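4.3 Checking the shelf edge before the first reach

The planner in Vetetti will report "shelf found" on almost any long bright line. Treat that message as a guess until you have done the steps below.

1. Stop the arm queue and set the speed limit to 10 per cent.
2. Open the head view and turn on the Edge overlay.
3. Compare the overlay with the real front edge of the tier you want. On stepped shelving the lower tier has its own edge, and the detector likes to swap the two.
4. If the overlay sits on the wrong tier, pick the line by hand and press Hold. Do not use Auto-correct. Ilse Aerts tried it 47 times on the Cuypers shelving and would not sign it off.
5. Send the right hand to Pre-reach and wait for the joints to settle.
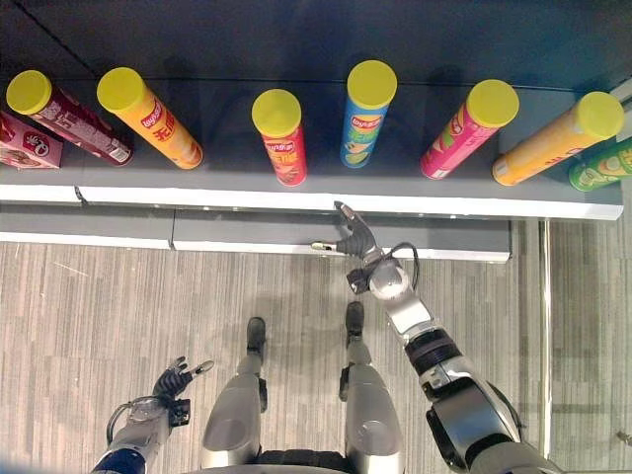
Figure 4-2. Right hand at the front edge of the upper shelf, head view.

6. Look at the gap between the fingertips and the edge strip, then at the clearance figure in the side panel. If the two plainly disagree, believe your eyes and repeat the head calibration (section 3.6).
7. Check the thumb separately. The collision model in release 2 treats the hand as a single block, so a thumb near a lower tier may raise no warning.
8. Press Save Edge. The file is written only when the clock in the corner turns green.

Note: The confidence score is not a measure of accuracy. We have seen high scores on a carpet seam at the Flomville site. Grarkum's release notes promise a better score in September; until we have tested it, leave the column hidden.

Note: Product labels are read after the edge is fixed. A wrong label will not move the shelf, but a wrong shelf will spoil every grasp point on it.

CAUTION: Pause does not cancel a reach. The arm finishes its current segment, which can take over 600 milliseconds. Use the stop button.

Section checked by Leena Pelkonen, April 4, 2026.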